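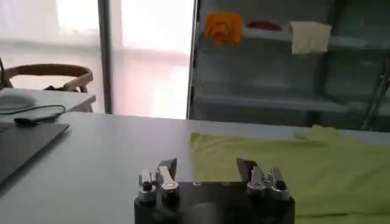
Felista Were wrote to ask whether the wrist view alone is enough to train a folding policy, or whether a lab still needs an overhead camera. In her own trials the policy lost the far corner of the cloth as soon as the fingers came down, and she wanted to know if the method below had the same problem.

It does, to a lesser degree. The kit is sold with the wrist camera only, and the method is built around that limit. An overhead view can be added through the second input.

Products > Research kits > Cloth handling > Nugroho wrist-view kit

Search products and notes Go

Nugroho wrist-view kit

Nugroho is a wrist camera, a mounting plate and a training package for parallel grippers. It is meant for groups working on flat cloth: spreading, corner finding and folding on a table. The software side follows the method developed by Hidayah Menon and Sekar Osman at Plarton, and the kit ships with their trained weights.

How the method works

Both fingertips stay in view at all times. The policy takes its position reference from the fingertip pads and predicts the next grasp point relative to them, so the camera does not have to be recalibrated after every remount. A second network marks cloth edges and folded-over corners. When a corner is doubled back on itself, the policy opens it out first and only then starts the fold.

Training data comes from hand-guided demonstrations on plain coloured cloths. Plarton recorded in ordinary rooms, by daylight, with everyday items left on the table. Curtains and shelving in the background were not masked out. Models trained against a plain backdrop did worse when the arm was moved to another room.

Results

With 60 demonstrations per cloth, the policy finished a half fold in 68 per cent of trials on cloths it had not seen before. Most failures came at the grasp, where the fingers closed on two layers or on none. Pale cloths on a white table were the hardest case, and strong window light made them harder still. The team's advice is to lock the exposure before recording — automatic exposure shifts as the wrist turns, and the edge network is sensitive to it.

The quarter fold has been tested less and we do not quote a figure for it.

What is supplied

Wrist camera with fixed lens
Mounting plate, drilled for Bastix and Kundmont wrists
2 USB cables, one of them a spare
Trained weights and recording software
Printed set-up guide

The gripper, arm and table are not included. Fingertip pads should be matt and darker than the table. Shiny pads can be used, but the reference step will need retraining.

Set-up

Allow around two hours for a first installation. Fix the plate, run the reference step with the fingers open, then with the fingers closed, and record one short test before starting a full session. Set-up queries go to Graziella Monti on the support desk. The next software release is planned for April and will add a depth input.

Related items

Kundmont wrist adaptor
Matt fingertip pads, pair
Overhead camera arm
Plain cloth set, mixed colours
Application note: finding corners in poor light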